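브리뷰렉 조립실 자동화 중간 보고
받는 사람: 마르와 우아자니 님
2022년 10월 9일 일요일

마르와 님, 일요일에 보고서를 보내서 죄송해요. 주중에는 라인 옆을 떠날 틈이 없어서 결국 오늘 책상에 앉았습니다.

일단 좋은 소식부터요! 손든 셀의 CPU 장착 공정이 지난주부터 주간조에서 매일 돌고 있어요. 지금은 하루에 보드 100장까지만 걸어 두었고, 나머지는 예전처럼 손으로 합니다. 더 올리자는 얘기도 나왔는데 제가 말렸어요. 집게 힘 설정을 두 번이나 바꾼 참이라 11월까지는 이 물량으로 지켜보고 싶습니다.

사람 쪽 얘기를 제일 궁금해하실 것 같아서 길게 씁니다. 장착 작업을 하던 분이 7명이었는데, 두 분은 셀 운영 담당으로 옮겼고 다섯 분은 검사와 재작업을 번갈아 맡고 있어요. 줄어든 인원은 없습니다. 손목 보호대를 차고 일하던 분들이 요즘은 안 차고 나오시더라고요(이게 저는 제일 기뻤어요). 반대로 불만도 있습니다. 셀이 멈추면 알람이 너무 자주 울리고, 화면 문구가 영어라 무슨 말인지 모르겠다는 거예요. 맞는 말씀이라 한글 문구로 바꾸는 중이고, 절반쯤 끝났습니다.

교육은 한 사람당 20시간으로 잡았는데 솔직히 모자랐어요. 버튼 순서는 금방 익히시는데, 멈췄을 때 그냥 다시 돌려도 되는지 사람을 불러야 하는지 판단하는 데서 다들 망설이십니다. 그래서 셰리프 타히리 님이 야간조 인계 시간에 실제 정지 사례를 하나씩 같이 풀어 보고 있어요. 야간조 반응이 꽤 좋아서 주간조에도 넣으려고요.

고정판은 가베르에서 받은 새 판으로 바꿨습니다. 홀더에 턱이 있어서 칩 놓을 자리를 눈으로 확인하기 편하다고들 하시네요. 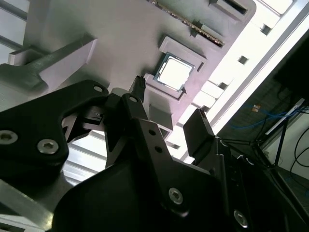

손든 셀, 홀더에 놓인 CPU와 그 앞의 검은색 그리퍼

예산은 계획 안에서 쓰고 있습니다. 다만 올레세티 쪽 예비 손가락 패드 견적이 아직 안 왔어요. 이번 주에 다시 전화해 보고, 금액이 나오면 바로 알려 드릴게요.

부탁드릴 게 하나 있어요. 교육 시간을 늘리면 그만큼 잔업 수당이 나가야 하는데, 남은 출장비를 그쪽으로 돌려도 될까요? 괜찮다고 하시면 11월 근무표부터 반영하겠습니다.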